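Filed under: Working Papers / Home & Table / Section 4

4. What People Do With a Tablecloth When Company Is Coming
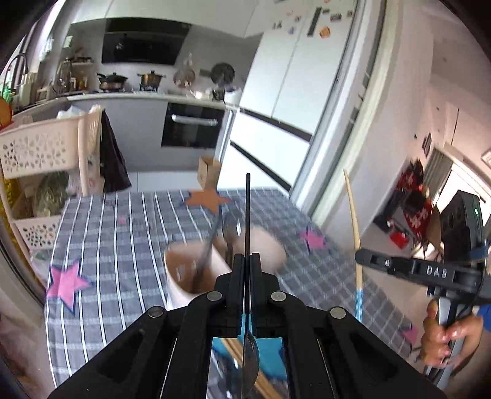 Figure 3. Gray checked cloth with felt stars and a paper cup or similar container at the center.

By Walid Semaan | Wullau Household Studies

Last updated: May

So by this point in the paper you've met the diaries, and you know how the households were picked (Section 2) and how badly my first coding scheme went (Section 3, sorry again). In this section I want to get into the part I was looking forward to the whole time, which is the cloth itself. I grew up in a house where the tablecloth came out of the hall closet maybe four times a year, and my mother ironed it right there on the table with a towel underneath, and I have been curious ever since about who still does that and what for.

We had 300 diary entries that mentioned covering a table. I read every one of them twice, the second time on a long train ride to Julter with a highlighter that died halfway. Of those, 100 were about an ordinary family meal and the rest were about guests, birthdays, holidays, or what one diarist called "the kind of dinner where you hide the mail." I'd expected the family meals to be a much smaller pile. Turns out my own childhood is a poor guide to other people's kitchens, and I should probably have guessed that before I wrote the grant proposal.

4.1 Checks, stripes and plain white

Most of the older literature I was raised on treats the white cloth as the real one and everything else as a falling away from it. I don't buy that for our households. Plain white shows up in the diaries mostly as a source of worry. People write about gravy. They write about beets a lot! One woman in Mamani kept a white cloth that she put on for her in-laws and took off again before the food arrived, and her whole entry for that evening is about the folding.

Checked cloths get talked about in a completely different tone. They're "the regular one," "the good-enough one," "the one from the market." The cloth in Figure 3 has a gray check with white and dark gray stripes crossing, and it's pretty close to what diarists mean when they say a pattern "goes with whatever." I'd like to point out that gray is a fairly recent favorite in our material. The older diarists in the set say red or blue if they name a color at all, and the younger ones say gray, or "that oatmeal color," which I coded as beige after a long argument with myself.

4.2 Things scattered on top

Then there's the stuff that goes on the cloth. I'm leaving out plates and silverware and anything else that has a job to do during the meal. I mean the extras: leaves in the fall, confetti, ribbon, paper shapes, the felt stars you see in Figure 3, in pink and orange. Our diarists never settled on a word for these. I tried "scatter" in the codebook and it stuck, mainly for lack of anything better.

Scatter is where the kids come in. When a child is mentioned in a guest entry, the child is very often the one putting things on the table, and the adult doing the writing is very often moving them afterward. I loved these entries. A father in Imano wrote half a page about whether he was allowed to straighten a row of paper pumpkins (he decided no, and then did it anyway at bedtime). There's real feeling in that, and I think it tells us something about who the table belongs to in the hours before a meal, when it's still a kind of craft surface and hasn't turned into a dining table yet.

Felt seems to have a special spot here. It doesn't blow around when a door opens and it can go back in the drawer for next year. Several people kept the same set of shapes for a long time, and a couple of them knew exactly which piece had gone missing and at which party. Paper scatter, on the other hand, is nearly always thrown out with the crumbs, and the diarists don't seem to mind a bit.

4.3 The middle of the table

I'll be quick about centerpieces, as there's a whole separate report on them in the works. I only want to flag that the middle spot gets filled by very humble things. Flowers come up less than I figured. Jars, cups, a bowl of clementines, the salt, a candle nobody lights. One diarist described moving a cup of pencils to the center "so it would look like I'd thought about it," and I've been quoting that line at dinner parties ever since.

4.4 What I'd be careful about

The diaries were handed in at the end of a 30 day stretch, and folks clearly caught up on several evenings in one sitting. You can tell from the pen. An entry written five days late is going to remember the beets and forget the napkins. I also suspect that being asked about tablecloths made people use tablecloths. My neighbor, who wasn't even in the study, bought one after I'd bored her about it over the fence.

And the whole thing leans toward people who like writing. The full set runs to 867 pages if you include the recipes that got stapled in, and a good chunk of that comes from a handful of really chatty households. Section 5 weights for this as best I can, and then goes on to laundry.

Comments

mags_in_julter
My grandmother had an oilcloth and would have laughed at all of this. Is oilcloth counted as a tablecloth here or did you leave it out?

Walid Semaan
It's in! Same pile as vinyl, see the codebook. I went back and forth on it.

tperrin
Liked this a lot more than Section 3. Is the centerpiece report going to have the clementines in it?

Doro
We do the felt shapes too, snowflakes in our case. They pick up every hair the dog has ever had. Would read a section on that.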